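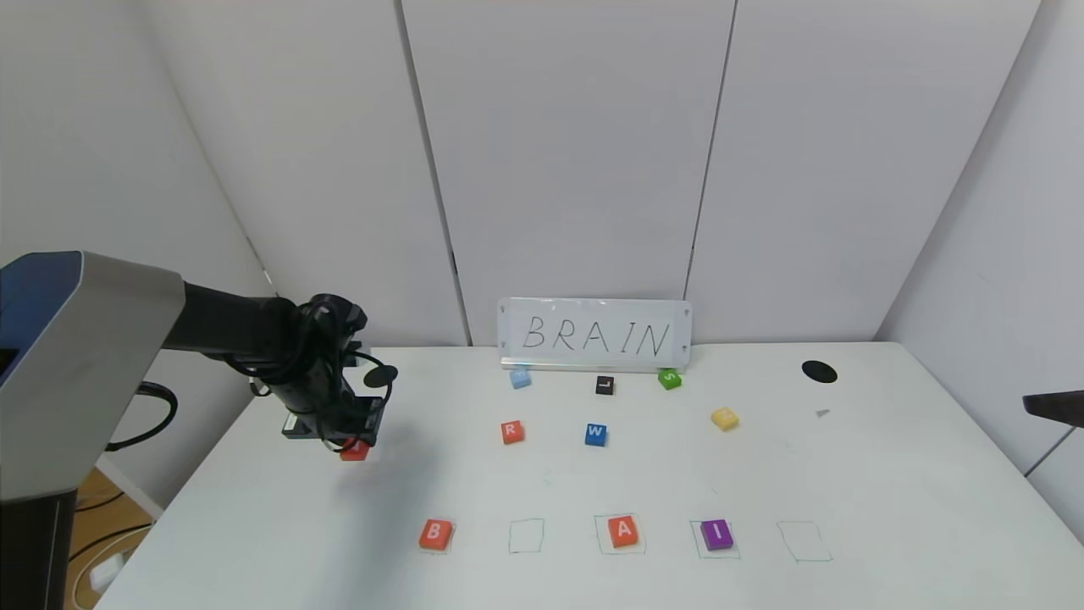
Spelling lessons at Gellora

The word for the morning was BRAIN, which caused a certain amount of groaning among people who had already spent a fortnight on nothing but spelling. Before that it had been shorter words, and before those it had been no words at all, only blocks going in and out of squares until everybody saw them when they closed their eyes.

I had come to Gellora to write about the teaching side of robotics, expecting (I admit it) a good deal of typing. What I found was much closer to a piano lesson. The operator takes hold of a pair of handles, moves her own hands, and the arm moves with her, a fraction behind, like a polite dancing partner. When she closes her fingers the gripper closes too. Every little hesitation is recorded along with the rest, and the whole lot goes off to be learned from.

The task sounds like something from a nursery. A word is written on a card at the back of the table, five squares are drawn in marker along the front, and the lettered foam blocks have to go into the squares in the right order. With the B, the A and the I in their places there are still two gaps to fill, and there are letters on the table, an L and a W among them, that have no business in the word at all. The arm has to learn to leave those well alone.

They call the project Laludine, and its target is 504 good runs of spelling. The day I visited they had passed 500 and were feeling rather pleased with themselves, although the full tally, counting the practice goes and the ones thrown out, stood at 1,656. A run gets thrown out for all sorts of things: a block dropped on its face, a letter nudged out of line by a passing elbow of the arm, or an operator who simply lost her place, as you do when you have been spelling since nine.

I was allowed a turn, and oh, it is harder than it looks! Your hand knows perfectly well where a block is, but it has no idea where the gripper is, and the two have to be introduced to each other slowly. It took me 2 attempts to lift anything, and when I did finally set a letter down it was so crooked that the operator kindly suggested a cup of tea.

She told me later that the crooked ones are worth keeping, within reason. A block that sits a bit off-centre in its square is still in its square, and an arm that has only ever been shown perfect work tends to get in a muddle the moment something slips. The new word goes up after lunch, and she was hoping for one without an R in it.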